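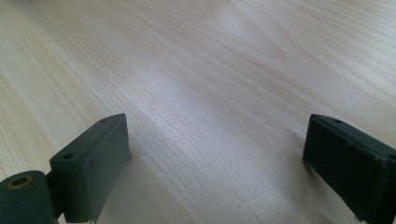 Why do so many churches keep a list of people who visit the sick and homebound, when there's a pastor on the payroll?

One person can't do it all, and the New Testament never expected one person to. James 5 speaks of elders, plural, going to the one who is ill, and Matthew 25 puts visiting the sick in the same breath as feeding the hungry, with every disciple in view. A congregation that visits well has spread the work out.

Lay Visitation, Session 2: Going Through the Door
Notes by Elínborg Lund

Reading before class: James 5:13-16, Matthew 25:31-46, Psalm 23, and the first chapter of the course reader.

Last session we did the history, and I loved how many of you stayed to argue about it! We're leaving history alone tonight and getting practical. By the end you should be able to plan a first visit, carry it out, and write it up in a few lines.

1. Before you go

Call first. Always. A surprise visit feels friendly to the visitor and often feels awful to the person in the bathrobe. Say who you are, say which church, and offer two times so they can pick one. If they say no, thank them and ask if you may call again next month.

Read the card for that household. Ours at Brekley Street are kept in the office, and they list the preferred name, hearing or sight trouble, pets, and which door to use. They don't list diagnoses. If somebody has told you a diagnosis, keep it to yourself and let the person bring it up.

Pray before you leave the car. Short is fine.

2. The visit itself

Plan on 20 minutes in a hospital and a bit longer in a home. People tire faster than they let on, and most of them are too polite to send you away. Sit down, even if you only have five minutes - a standing visitor looks like a leaving visitor. Get your face level with theirs if you can.

Then listen. I mean really listen, the kind where you don't have your next sentence ready. Iman Naciri taught this course before me and used to have the class sit in silence for a whole minute so we could feel how long it is. We'll do that tonight (yes, everybody, and yes, it's uncomfortable the first time).

Some openers that work well:
"What has this week been like for you?"
"Who's been by to see you?"
"Is there anything from Sunday you'd like to hear about?"

Some to drop:
"I know just how you feel."
"God must have a plan in this."
"At least they caught it early."

The second one is the hardest to give up. It may even be something you believe with your whole heart! But look at Job's friends. They sat on the ground with him for seven days and said nothing, and that was the best work they did in the entire book.

3. Scripture and prayer

Ask first. "Would you like me to read something?" leaves room for a no. Psalms 23, 46 and 121 are short, well loved, and known by heart to many older members, who will often say them along with you. Read slowly and let them lead if they want to.

When you pray, use what you've been told in the last few minutes. If she talked about her grandson's exam, pray for the grandson. Ask before you take a hand. The Lord's Prayer makes a lovely close, and people who haven't spoken much all afternoon will sometimes join in on the second line.

4. Afterward

Write it up the same day: who, when, how long, anything the person asked you to pass on. Leave out anything they told you in confidence. The exception is danger. If you hear something that makes you think a person may be hurt, or may hurt themselves, call the pastor that same hour, and call 911 if it can't wait.

Case for small groups

Mr. Fogh, a widower, has missed worship since January. On the phone he says he's "fine, just busy." At the door he is cheerful, talks baseball, and as you stand up to go he says, "It's quiet here at night." What do you do with that sentence? Do you sit back down? Groups of up to 12 are fine, but smaller is better for this one.

For next time

Learn one psalm well enough to say it without the book. Hymn 263 is the one we'll sing to open, so look it over if it's new to you. Halfdan Baldursdóttir will be with us from the Tedolville hospital chaplaincy to talk about visiting on a ward. Bring questions for him!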